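3.2 Collecting the Cloth Demonstrations
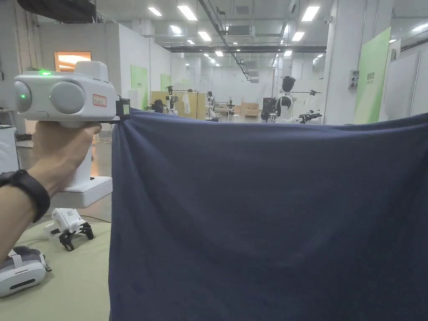 Figure 2. Hand-held gripper clamping the upper-left corner of a navy-blue cloth. A second gripper lies on its side on the table.

3.3 Student Teams and Task Protocol

Demonstrations were recorded in June by students of the Fernstead project course, working in pairs. One student operated the grippers and the other started and stopped each recording and entered the result in the log. The pairs changed roles after every 53 demonstrations. Training took one afternoon and followed the Kuker handling sheet, with additions by Stepan Zhuravel on regrasping.

Each demonstration began with the cloth crumpled on the table. The operator located one corner, clamped it, lifted the cloth until the top edge could be followed by eye, and clamped the adjacent corner with the second gripper. Folding was treated as a separate task and is covered in Section 4. A trial was stopped after 70 seconds if the second corner had not been clamped.

The course produced 1,000 demonstrations. Of these, 216 were removed before training, mostly for lost tracking during fast lifts. Slipped grasps were kept if the operator recovered within the time limit. Removed trials were not repeated, and the remaining set is therefore uneven across pairs. Section 5.1 reports results with and without reweighting by pair.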